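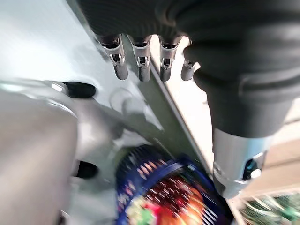
Metal fingertips below the rubber sleeve, close in.

Kiani Two-Hand Teaching Kit

Right, so you've got a robot with two arms and you'd like it to learn something more useful than waving. I've been selling teaching gear at Wollmont for a fair while now and the Kiani is the one I end up recommending to nearly everybody who rings up, so I've finally sat down and written it a proper page (it only had a part number and a price before, sorry about that).

The idea is simple enough. You put on the gloves and the arm straps, you move, and the robot moves with you. Reach for the grapes and it reaches for the grapes. Every joint position gets recorded together with the camera views, and a stack of those recordings is what you train on later. No pendant and no typing in waypoints, and you don't need to be a programmer to be good at it. The best demonstrator I've worked with came off a market stall!

What's in the case

Gloves, 2, left and right, in small, medium or large
Arm straps with trackers, 2
Foot pedal (start, stop, throw that one away)
Wrist camera mounts, 2
Head camera mount, 1
Enolum recording software, one seat
Cable set, 3 metres

Cameras aren't included. Most people already have ones they like, and the mounts take the usual small ones. If you're starting from nothing, ask me and I'll tell you what fits.

Why I keep going on about fruit

Blocks are fine for a first morning. After that I'd move to groceries as fast as you can, and grapes in particular. A bunch changes shape the moment you lift it, you can't squeeze it, and it's a lovely test of whether the glove is passing on your grip properly. The Kiani has a grip scale in the software, from soft to firm, and for grapes I set it right down and move my own hand slowly.
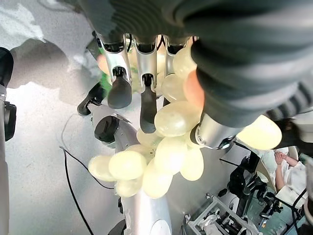
Areeba Niazi: I'd say go slower still on the hand-over from one hand to the other. We rushed ours for weeks and the trained policy copied every snatch and wobble. Once we slowed the demos down, we threw far fewer of them away.

She's quite right, and I've pinched that for the quick start sheet. Whatever you do with your hands, the robot will learn, including the bad habits (I have a nasty little flick of the wrist when I let go of things and you can spot it in everything I've ever taught).

Setting up

Allow around 40 minutes the first time. Strap in, stand with your arms by your sides, press the pedal, then follow the poses on screen. There are 13 of them and they're a bit like a very dull exercise class. Do them all, even the daft one with the elbows. If you change glove size or hand over to somebody else, you'll need to do the poses again, but it's much quicker once you know them.

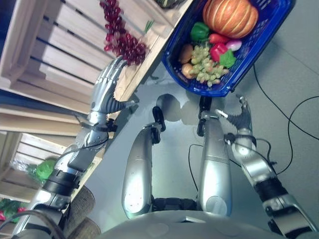
Head camera view: red grapes by the left hand, shopping basket by the right.

Using both hands at once is where this kit earns its money. With a joystick you tend to drive one arm and then the other, and the recordings come out stiff. Wearing the gloves, you'll find one hand holds the basket while the other goes off shopping, without you having to think about it much. It does get tiring, mind. Swap demonstrators before your arms start to droop, and keep
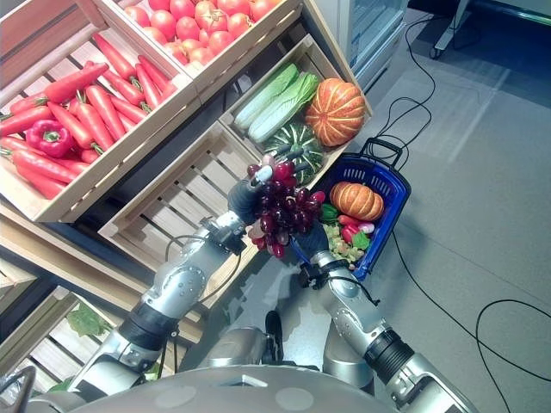 a note of who recorded what, which Enolum will let you do with a tag on each take. I was lazy about tags at first and spent a miserable afternoon sorting takes by eye.

Will it work with my robot?

If your arms can take joint commands over a network, very likely. Hands with separate fingers get the full glove mapping. Plain two-jaw grippers work as well, you just pinch finger and thumb. The older Zenberg controllers need an adaptor, sold separately, and I'd order it at the same time to save on postage.

Spare gloves are back in stock in October. Kits go out as usual in the meantime, and if you're torn between sizes, get the smaller one. The fabric gives.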